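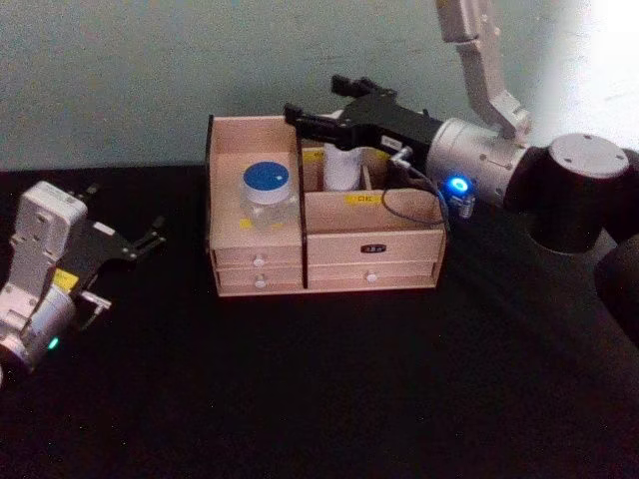
How to Set Up a Desktop Makeup Organizer (and Keep It That Way!)

I have rearranged my little wooden organizer more times than I want to admit, and I finally have a routine that sticks. It takes me 90 minutes from a messy pile to a labeled box, and most of that is me trying on old lipsticks in front of the mirror. If you have a box with open compartments on top and small drawers below, you can follow this almost exactly. If yours is laid out differently, steal the parts that fit!

What you need

A desktop organizer with drawers
A dry cloth and a slightly damp one
Small sticky labels and a fine black marker
A clear jar with a lid
A tray or towel to sort on

Step 1. Take everything out

Everything, including the drawers if they slide all the way out. My old organizer was a Skolen and the drawers had a stop at the back, so I had to tip it and tap. Wipe the inside corners with the damp cloth first (powder loves a corner), then go over it with the dry one and leave the box open while you sort.

Step 2. Sort by when you reach for it

I used to sort by type and it never lasted a week. Now I make a pile for every morning, a pile for evenings and weekends, and a pile for spares. Check dates while you're at it. My friend Maeve Sheehan did this with me over a video call in April and threw out 11 lip glosses, one of which had been to college with her.

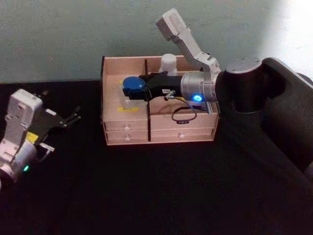 The morning pile gets the open compartments, always. Drawers are lovely for hiding things, but I'm half asleep at 6 and I don't want to pull on a knob to find my moisturizer. Put the low, wide things where your hand lands first and stand the slim ones at the back. A small white container like the one by the back wall of the box can live there happily, and you'll still see it over whatever goes in front. Leave a bit of empty floor too, so you can set a lid down while you use something.

Step 3. Label before you load

This was the big change for me! Stick the labels on while the compartments are empty, then fill to match. I put one on the back wall for each thing that stands against it and one on the front partition for whatever goes in the front slot. Write in whatever language you think in at that hour of the morning. Keep the words short, "lipstick" or "sheet masks," and press down the corners of the label with a fingernail. If a label keeps peeling, the wood is probably still a little dusty, so
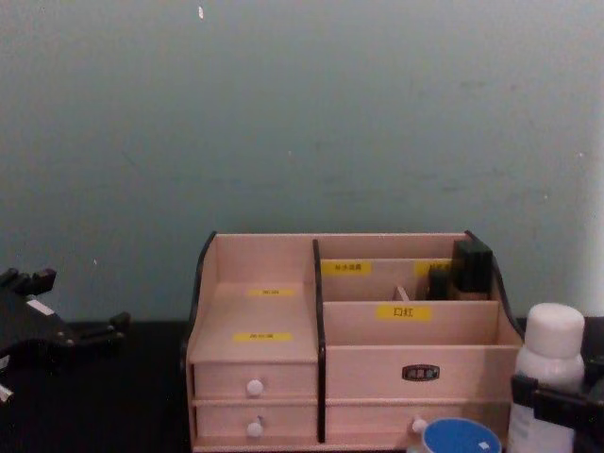 give that spot another wipe and use a fresh sticker.

Step 4. Fill the tall slots

Tall bottles and boxy things go in the divided side, where the partitions keep them from toppling into each other. Try the fit before you commit. I bought a Sarberg brush holder that was a hair too wide and it now holds pencils in the kitchen. Brushes can share a slot with something square, handles down.

Then give the jar its own spot on the open shelf, lid on. Mine is for cotton pads, and a see-through one means I notice when I'm running low. 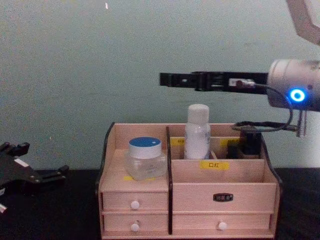
Step 5. Give each drawer one job

Hair ties in one, tweezers and clippers in another, samples in a third. The last one is my "I don't know yet" drawer, and I empty it whenever it stops closing. Narrow drawers are great for small metal things. Save the wider ones for palettes, and lay them flat.

Step 6. Live with it for a week

Don't buy anything new yet! Use it as it is, and if you keep putting an item back in the wrong place, move the label to where your hand wants to go. I swapped my sunscreen and my hand cream this way and haven't touched them since.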